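Sorting a Small Drawer Cabinet

A four-drawer cabinet holds most of what ends up loose on a desk. Set it on a flat table with space in front so every drawer can open fully.

Pull the drawers out one at a time and empty them. Throw away dried-up pens and old receipts. Wipe the inside of each drawer with a damp cloth and let it dry.

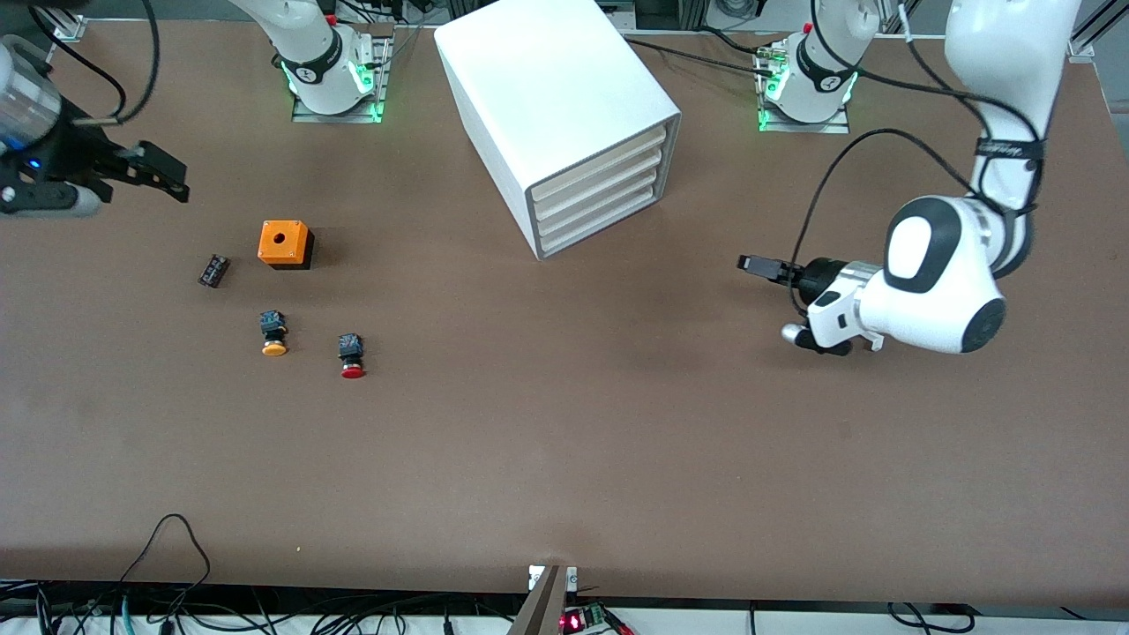 White cabinet with four beige drawers, standing on a brown tabletop.

Put the things you use every day in the top drawer. Tape and scissors go in the second, chargers in the third. Keep the bottom one for spare batteries and stamps.

Label the fronts if other people use the cabinet. Go through it again in April.

Posted by Fiona Ritchie, 2024-09-07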